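**Totemo open day: anyone else come away unconvinced?**

**grovel_and_grit** wrote:

Went to the Totemo open day in October and finally got around to posting. Most of the morning was the simulator on a big screen, with the arm doing a cylinder and a flat teal target over and over.

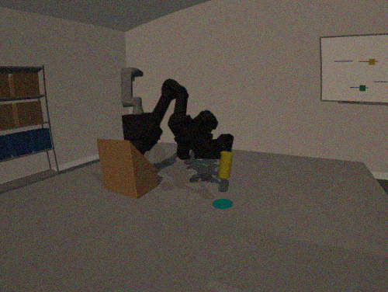 Leire Requena told our group that the sim is where they do nearly all of the tuning now, and that the real arm only gets used to confirm. She was pleasant about it and took questions. I asked how many of the sim runs had been repeated on hardware and got "a representative portion."

The handout says 1,214 simulated runs. Hardware runs: 23. I'd have liked those two numbers on the same page, but they were on opposite sides of the sheet.

---

**pallet_jack_pete** wrote:

> The handout says 1,214 simulated runs. Hardware runs: 23.

That ratio doesn't bother me. You crash things in sim so you don't crash them on a bench that costs real money. We did the same at Cendolance before we ever bolted an arm down.

---

**grovel_and_grit** wrote:

Sure, and how close was your sim to the floor when you did bolt it down?

---

**pallet_jack_pete** wrote:

Placement was fine. Grip was off for a few weeks. Friction numbers were garbage and we had to redo them. I'd still do it that way again.

---

**mossyfork** wrote:

I was in the afternoon group and we got the hardware demo, 17 picks. Two drops, both on the same shiny part. They said the lighting was different from the morning. Maybe so, but my plant has windows.

Did your group get the Grovemetti guy? He kept asking about cycle time and they kept showing him the slide about training time.

---

**grovel_and_grit** wrote:

No, we got two people from Ó Néill who wanted to know about service contracts. Also not answered. "Talk to sales."

A yellow cylinder on a plain gray table is the easiest job you could give it. I wanted to see a bin of mixed castings with oil on them.

---

**tinsnips** wrote:

You're being hard on them. It was an open day, you get coffee and the nice version. If you want castings, send them a box of castings. We did, and they ran them for us. Took a while to hear back.

---

**mossyfork** wrote:

And the result?

---

**tinsnips** wrote:

385 good picks before we told them to stop. I don't have the failures broken out, I'd have to ask.

---

**grovel_and_grit** wrote:

Please ask. "Good picks" without the bad ones is the same trick as the handout.

---

**tinsnips** wrote:

It's not a trick, it's me not having the spreadsheet at home. Will post when I'm back at work.

---

**pallet_jack_pete** wrote:

If you get the spreadsheet, see whether they changed fingers partway through. Ours looked great until I found out there'd been a swap.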